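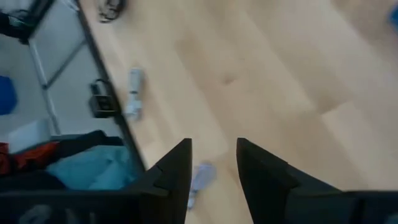
Wisano wants your bench tidied by subscription

The pitch landed in our inbox in January. Wisano, a reseller we had dealt with once before over spare motors, now rents out a "bench reset" kit: one arm, a two-finger gripper, a small camera that rides at the wrist, and software from Plarkon that is supposed to learn where your hand tools go. The price is $2819 to start and $158 a month after that. Miss a payment and the software stops. The arm stays, as a coat rack presumably.

We have questions.

The brochure talks a lot about small tools on an ordinary wooden tabletop, and a screwdriver-like tool with a fat handle is a fair place to start. It's also the easy part. Black cable in a coil is harder, and so is a heap of cloth. The spec sheet covers cable in one line ("flexible items: supported soon") and doesn't mention fabric anywhere. Anyone who has shared a workshop knows which of these makes the mess.

Then there is the camera. Wrist cameras are handy up close, but the picture can be soft, and Wisano would not tell us how small an object the software can pick out when it is. We asked twice. The second reply was the brochure again.

The Isaksson kit, which some of you already own, does less and says so. It costs $1334, has no monthly fee, and you teach it each pick by hand. It takes patience. It also keeps running if the seller goes under, and after the Wekik business last year that counts for something with us.

Wisano offers a trial of 3 weeks. The deposit comes back only if the fingers are returned "unmarked," a strange thing to ask of parts that spend all day grabbing tools. Get that wording changed in writing before you sign.

If any reader has run the kit on a real bench for longer than the trial, write in. We'd like to hear about dropped items, and how often you had to step in. Please leave out the sales video, we've seen it.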